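**Skevo bench notebook: garment set, July**

Started 8:40. Both leader arms zeroed, wrist cameras re-seated and focus checked against the card. Overhead view left where it was for the Swanson set so the two can be merged later without a new extrinsic file.

Target for the month is 4,000 episodes across all garments. Running total at the start of this session was 817. At the last session's rate we will not make it, so the reset procedure gets looked at first and everything else second.

Changes from last session:

- Episode limit cut to 500 steps. Longer ones were mostly operator hesitation and the Plekard filter was throwing them out anyway.
- Gripper close threshold raised one notch. Thin jersey was slipping on the first pinch.
- Start pose randomized for both arms, not only the right.
- Garment start state now logged as flat, bunched or mixed pile. The old free-text field is gone.

Views from the two wrist cameras and the overhead:

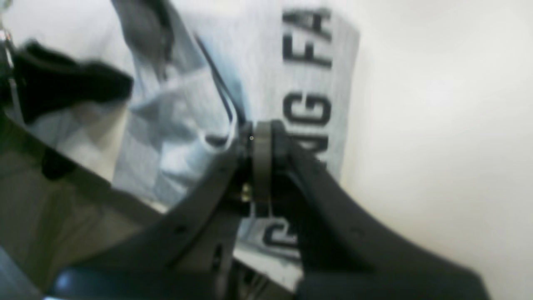
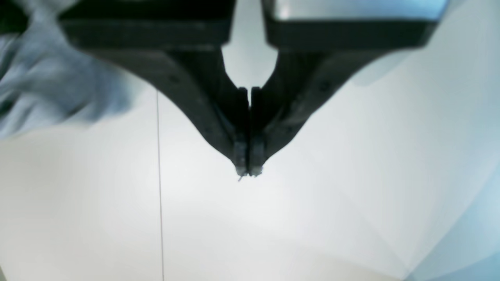
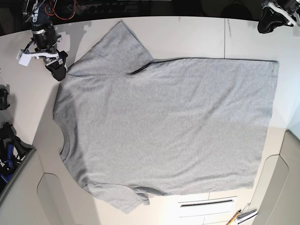

Labelling rule, agreed at Larano and written down again so it stops drifting: a grasp begins on the first frame where both pads contact fabric, and ends on the first frame where either pad loses it. Partial grasps count. A regrasp within the same fold is a new segment, same episode.

29 episodes kept before lunch. Rejects were nearly all one type: operator lifts before the second arm has settled, hem drags, sleeve ends up under the body. These are going in a separate folder as recovery starts. They are useless as demonstrations of a clean fold, but the policy has very little to learn from once a sleeve is trapped.

Exposure on the wrist streams is still on auto. It hunts when the gripper comes down over the white surface. Locked it for the last few episodes before the break and the colour is steadier, though dark garments lose detail in the creases. Need a value that works for both, or a setting per garment class stored in the episode header.

To do:

- Clean the finger pads between garments. Add it to the reset sheet.
- Re-time the overhead stream against the joint log. Offset looks constant but has only been checked on short episodes.
- Ask Larano for the revised header spec before the afternoon upload.
- Plaids and large prints are under-represented in the flat starts. Pull more from the bin.

Back on at 1:15, flat starts only.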